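Studov社オープンデー見学の報告

2022年6月2日、会員有志でStudov社の自動化実験棟を見学しました。Dillelholmの工業団地にある建物で、駅からは送迎バスが出ます。当日は他団体の方も一緒で、受付で名札と上履きを受け取り、二班に分かれて回りました。以下は午前の班に参加した編集担当のまとめです。

最初の三十分は会議室での説明でした。話し手は開発部のVasanthi Beparさんの代理として来られたTahsin Gamageさんで、同社が受託している小物部品の仕分けと、卓上型のロボットアームの試験について話されました。実験棟の広さは363平方メートル、現在の試験計画で扱う部品は43種類とのことです。配布資料は事務局に一部ありますので、読みたい方は声をかけてください。会員専用ページにも載せる予定でしたが、図面が含まれるため紙のみの扱いになりました。

続いて一階の実演です。アームは作業台の脇に据え付けられ、手首のところに小さなカメラが付いています。カメラの映像は横のモニターに出ていて、見学者はアームの動きと映像の両方を見ることができました。作業は、浅い箱に入った樹脂の継手を一つずつつかみ、向きをそろえて隣のトレイに置くというものです。動きは思ったよりゆっくりでした。Gamageさんによると、見学者がいる日は速度を落として運転しているそうです。

途中で一度、継手が二つ重なったところで止まりました。担当のSorcha Cruickshankさんが画面で状態を確かめ、箱を軽くゆすってから再開しました。こういう停止は珍しくないようで、係の方は落ち着いたものでした。停止の記録はすべて残し、週ごとに見直しているそうです。今年度の記録は2,422件で、つかみ損ねのほか、部品の重なりや照明の変化によるものも含まれます。

アームは一回の作業が終わるたびに待機の姿勢に戻ります。作業の対象から離れた向きになると、手首のカメラに入るのは灰色の壁と白っぽい台の面くらいです。映像はこの間も続けて記録されています。つかむ場面だけを残すやり方も試したそうですが、動作の始まりと終わりの区切りを後から決め直すことがあるため、今は通しで保存しています。

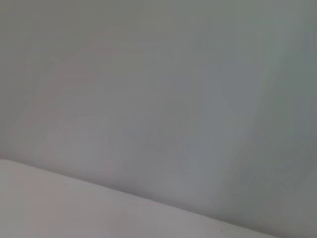

手首のカメラだけで部品の位置を決めているのですか。

位置決めには天井の固定カメラも使います。固定カメラでおおよその場所を割り出し、手首のカメラは近づいてからの細かい修正に使っています。

質疑ではほかに、費用と設置の手間についての質問が多く出ました。費用は構成によって大きく変わるため、金額の回答はありませんでした。設置については、アーム本体よりも台の固定と配線に時間がかかるそうです。台が少しでも動くと位置の調整をやり直すことになり、同社では台の脚を床に留めています。電源は通常の単相で足りるものの、圧縮空気を使う吸着式の手先に替える場合は配管が要ります。

後半は二階で、人が操作して動作を教える方法の体験がありました。手元の操作器を動かすと、離れた場所のアームが同じように動きます。希望者が一人三分ずつ試しました。課題は、布袋を机の端から中央へ移すことです。つかむまではできても、離すときに袋が指に引っかかる人が多く、編集担当も二回やり直しました。奥行きがつかみにくいので、慣れた人は画面と実物を交互に見るそうです。Cruickshankさんの場合、一つの課題について200回分の動作を集めるのに二日かかったと話していました。集めた動作は全部使うわけではなく、途中で止まったものや手順の違うものは別に分けておくそうです。

安全面では、可動範囲の外側に床の黄色い線があり、運転中は係の方も線の内側に入りません。非常停止のボタンは作業台の両側と入口にあります。見学中に一度、実際に押して止めるところを見せてもらいました。押すとその場で止まり、再開には手元の鍵と画面の両方の操作が必要です。アームが部品を持ったまま止まった場合は、指が閉じた状態を保つ設定になっているとのことでした。

昼食は棟内の食堂を使わせていただきました。午後の班に参加したJahangir Sikderさんからは、午後は継手の代わりに小さな紙箱を扱う実演だったと聞いています。紙箱のほうはつぶさない力加減が課題で、指先の当て材を何種類か比べているところだそうです。

次回はKanagaratnam社の組立工場を訪ねる予定で、時期は11月です。こちらは倉庫の搬送が中心になります。定員の都合で一団体あたりの人数が限られますので、今回参加できなかった方を優先します。申し込みの用紙は次号に同封します。工場内は撮影ができません。靴はかかとの低いものでお願いします。

なお、Studov社から預かったアンケートをまだ出していない方は、今月中に事務局まで送ってください。上履きの袋を一つ預かっています。紺色で、名前は書いてありません。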